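Flindmont demonstration collection: pre-session safety and equipment check
Site: Druvildale, ground floor and corridor
Completed by: Uliana Pavliuk
Reviewed by: Bořivoj Hájek
Month: December
Operators on shift: two, plus one at the sorting tables

Ratings: OK, OK with comment, Fix before start, Fix this week.

SECTION A. HAND-HELD GRIPPERS

A1. Shell and fittings free of cracks and loose screws
OK.

A2. Fingers close evenly along the full edge
OK with comment. Unit 11 closes properly but feels stiffer than the others. Hájek tried it and agrees. Keep it on the light objects until the spring has been looked at.

A3. Finger covers intact, no peeling
Fix this week. One cover on unit 20 has started to lift at the corner. Spares are in the grey drawer, but there is only one pair left. I have asked for more.

A4. Marker cube firmly seated, faces clean and unscratched
OK with comment. Wipe with a dry cloth only. Someone has been using the spray cleaner and it leaves a haze that shows up as lost tracking later on. If a cube can be turned by hand, the unit is out until it is refitted and recalibrated.

A5. Lens clean
OK.

A6. Battery charged, cable tucked in
Fix before start. Unit 21 was left off the charger overnight. Swapped before the first run.

SECTION B. HEAD-MOUNTED DEVICES AND OPERATORS

B1. Strap adjusted for the person wearing it
OK.

B2. Pads wiped between users
OK.

B3. Lanyards, bracelets and loose sleeves
OK with comment. The form says remove anything that can catch. In practice we allow a bracelet if it stays clear of the trigger and the fingers. Hájek wants this written into the procedure properly, one way or the other. I would sooner have them off.

B4. Break taken every hour, device off the head
Fix before start. The morning log shows one operator going well past the hour. A sore neck is a reportable injury here the same as any other. Start a new recording after the break, don't pause the old one. 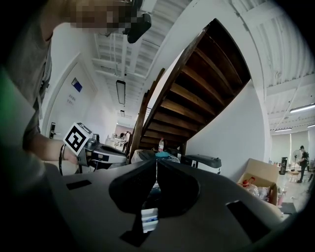
B5. Operators keep clear of each other while recording
OK with comment. Two people working close together is allowed for the paired tasks. Agree beforehand who reaches first and say it out loud. The talking does no harm to the data, as the audio is dropped at import.

SECTION C. WORK AREA

C1. Walkways clear, including the corridor
OK with comment. Task objects and packaging are to be kept off the walking line. The head device narrows what you can see near your feet, so walk the route once without it on before the first recording.

C2. Staircase: headroom and edges
Fix this week. The underside of the stairs is low enough to hit if you straighten up after reaching in. The Branach height tape should go on the lowest edge at forehead level. No recording on the steps themselves under this task sheet.

C3. Doors closed, or held open properly
OK.

C4. Boxes and lids
OK with comment. Flaps either folded right back or taped. Lids that have latches are to be latched when the case is not part of the task.

C5. Bottles and containers used as task objects
OK with comment. Caps on tight. No glass. Anything that leaks goes in the bin and gets crossed off the object list.

C6. Lighting steady, no flicker
OK.

C7. Fans and power leads
OK. Leads along the wall.

SECTION D. RECORDINGS

D1. Test clip recorded and played back before the first task
OK.

D2. Storage space sufficient for the shift
OK with comment. The last upload was 176 episodes and the transfer took over 20 minutes. Start it before lunch and leave the dock alone.

D3. Failed attempts labelled, not deleted
Fix before start. Drops and missed grasps were deleted from two folders. The Cheng task sheet asks for them to be kept and tagged "fail". If there was a near miss or a bumped head in the clip, keep it and tell me as well.

D4. Passers-by told that recording is on
OK. Sign up at both ends of the corridor. Face blurring is applied before anything leaves the site.

REVIEWER'S COMMENTS (B. Hájek)

A6, B4 and D3 are closed. A3 stays open until the covers arrive. For C2, please put the tape up on both sides, and add foam if there is any left in the store. On unit 11, send it back to the bench if it gets any stiffer and don't wait for the next check.

Next check: before the first session after the break, same form.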